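Progress report to Sindow, 7/21/20

Dear colleagues,

with this report we inform you about the Jumeck rally team and the use of your support since May. The season started later than we planned, but the car is ready and we have entered two gravel events.

## Car and testing

The new gearbox from Zulletti was installed in May. We have driven almost 60 test laps with it on the gravel course at Fang. Third gear was difficult to engage on the first day, so we changed the linkage, and after this the problem did not come back. The rear dampers are still too soft for long jumps. We will try a harder setting before the next event.
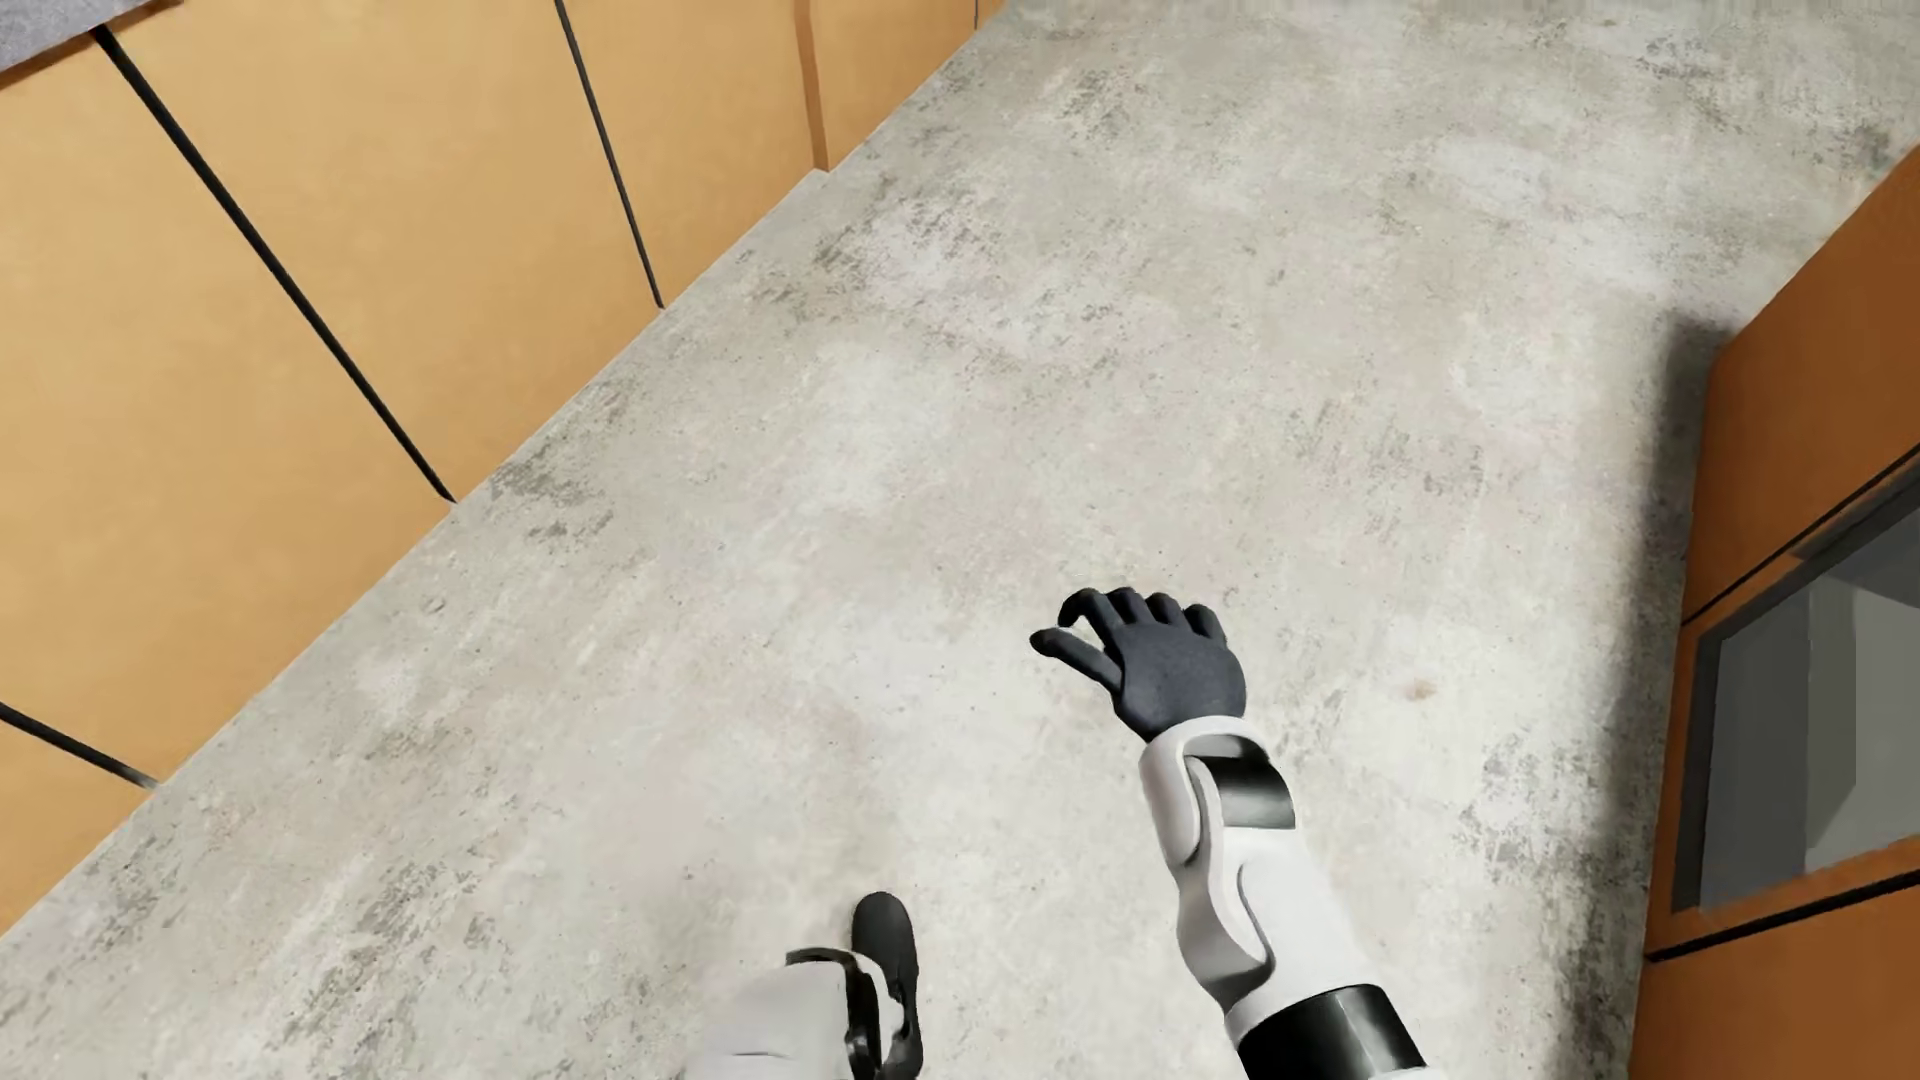
## Results

In the first event we finished in 9th place overall. We lost 30 seconds on stage 7 with a puncture, and without it we would probably have been two places higher. In the second event we were fifth after the first day, but we had to retire with a broken driveshaft. The part was replaced under warranty.

## Budget and next steps

Tires cost more than we expected, and travel cost less. In total we are inside the agreed budget. We ask for your permission to move the unused travel money to tires. Please send us your answer before we order the next set.

With kind regards,
Jumeck rally team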